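The Raffle at Trurneveck

Tegan Te Moana won the ham in November, and by spring she had still not been forgiven.

It was a good ham. Her aunt had been buying tickets for that raffle since before Tegan was born and had won, in all that time, a bath mat. Tegan bought 4 tickets on her way to the restroom.
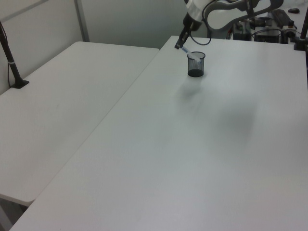 "You could have put it back," said her aunt, who was eating some of it at the time.

So Tegan went to the spring raffle with a plan. She bought 100 tickets, wrote her aunt's name on every one – her hand cramped at Nuvora Street and never fully recovered – and sat down at the back to wait for justice.

First prize, a weekend in Stustum, went to the man who sold her the tickets. Second prize was a ham.

"Oh," said her aunt, looking at it. "I've gone off ham."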